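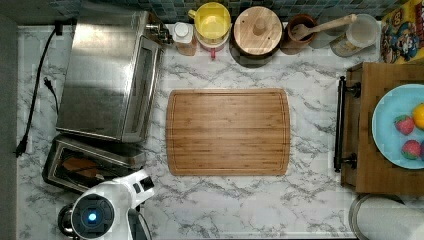 Durante el segundo trimestre, el programa Trisside de formación en cocina doméstica atendió a 118 familias, con una asistencia estable desde mayo. El módulo sobre higiene de superficies, a cargo de Ngân Quách, se imparte con material corriente - una tabla de bambú con ranura para jugos, como la colocada sobre la encimera, y poco más - y ha mantenido el gasto por debajo de lo previsto.

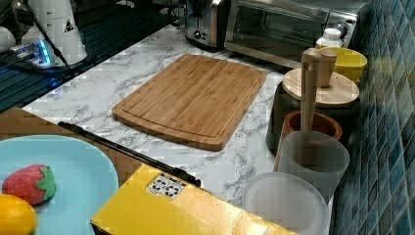
Queda pendiente la traducción de 34 fichas, encargada a Flekero. Châu Sầm remitirá la versión revisada a la Fundación Londemia junto con la justificación económica. Se solicita autorización para trasladar al próximo trimestre un remanente de 496 euros.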